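Chopsticks and long spoons: sort them or just drop them in?

grazi_z
Hello everyone! Graziella Zanetti here, I mostly read the pantry threads. We finally gave in and got a proper holder for the table, and now my household is divided (my sister is on the other side, naturally). I want every chopstick in one compartment and the spoons in another. She says life is short. I started with a single stick to see how it looked on the star cloth, and then of course I was at it all evening.
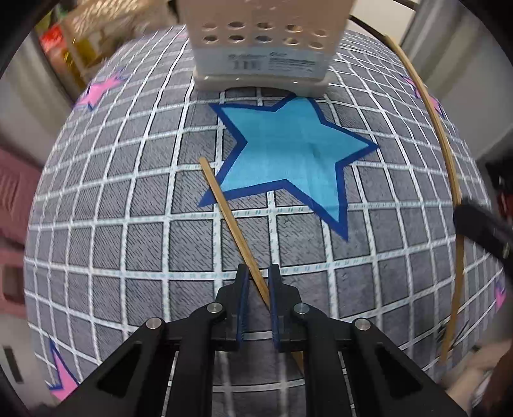 One stick beside the big blue star, holder behind it.

sakow_kitchen
What a cheerful cloth! I'm with you on sorting, but check the holes first. I had one from Zurkell where thin sticks poked straight through the bottom and I spent 2 years fishing them out.

PlumAndPepper
Sorry, I have to disagree, dear. Spoons go in with everything else at our house, handles down, and we have never lost one. Could you show us what you're trying to fit in?

grazi_z
Gladly! Wooden chopsticks mostly, one white one with a blue pattern that I'm very fond of, and two clear spoons with dark handles. The holder is the pale pink one with compartments, on its beige tray.

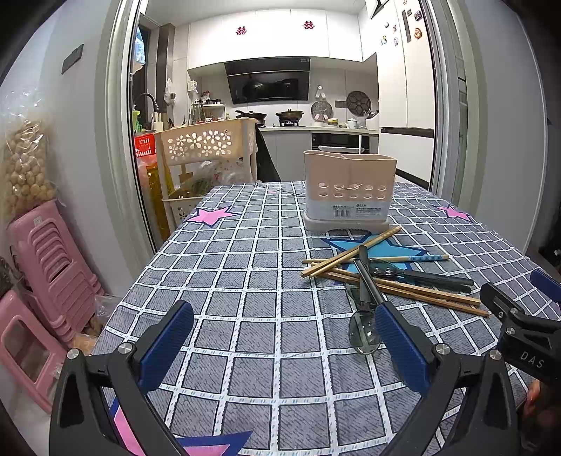 Re: sort them or just drop them in?

PlumAndPepper
Well, those spoons do look long. I'd still mix them, but put them toward the back so they don't tip it over.

sakow_kitchen
And keep the patterned one up front where you can grab it!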